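Kit Boto para muebles pequeños
Ficha del conjunto y notas de uso

Versión de la ficha: 29 de mayo de 2026
Mantiene: Emmanuel Rweyemamu, equipo de evaluación de Jidetti

Qué contiene

Boto es un kit que vendemos a laboratorios que quieren practicar la apertura y el cierre de cajones con un brazo robótico de mesa. El paquete trae el mueble, los soportes para fijarlo, el programa de control Komik y un conjunto de 260 episodios grabados en nuestro taller. El brazo y la pinza no están incluidos en el precio, el cliente usa los suyos.

Los episodios están repartidos en 10 carpetas. Cada carpeta corresponde a una posición distinta del mueble sobre la mesa y lleva dentro un archivo de texto con las medidas de esa posición. Pedimos leerlo antes de cargar los datos, porque en dos carpetas el origen de coordenadas se tomó desde la otra esquina de la mesa.

Montaje

El mueble se pone en una mesa lisa y clara, con el frente del cajón orientado hacia el brazo. Los soportes se aprietan a mano. Después se mide la distancia entre la base del brazo y el tirador y se escribe en el archivo de configuración de Komik, en milímetros y sin decimales.

El cable de la pinza debe ir sujeto al brazo con una correa y tener suficiente holgura para todo el recorrido. Si queda corto, tira de la muñeca cuando el cajón llega al final - es la consulta que más recibimos en el soporte.

Para abrir, los dedos se apoyan en el tirador oscuro y el brazo retrocede en línea recta, siguiendo la guía metálica del cajón. Una desviación lateral pequeña se tolera. Una grande hace saltar la parada por fuerza, y entonces hay que volver a la posición de inicio desde el menú.
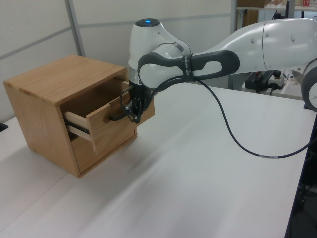
Formato de los datos

Cada episodio guarda el vídeo de una cámara fija, las posiciones de las articulaciones y el estado de la pinza. Las marcas de tiempo son del mismo reloj. Los nombres de archivo empiezan con el número de carpeta, seguido del número de episodio.

Límites conocidos

El conjunto tiene solamente un modelo de mueble y un solo tirador. No recomendamos usarlo para medir cómo se comporta un sistema con muebles nuevos. Tres episodios de la última carpeta tienen el vídeo más corto que las posiciones; los dejamos dentro y están anotados en la lista de incidencias.

La versión anterior, llamada Ashby, usaba otra escala para la pinza. No se deben mezclar las dos sin convertir antes los valores con la herramienta que viene en Komik.

Próxima versión

En agosto saldrá una actualización con episodios de cierre a velocidad lenta. Los clientes que ya tienen el kit la reciben sin coste. Las correcciones a esta ficha se pueden enviar a Emmanuel por el formulario de soporte, indicando la carpeta y el episodio.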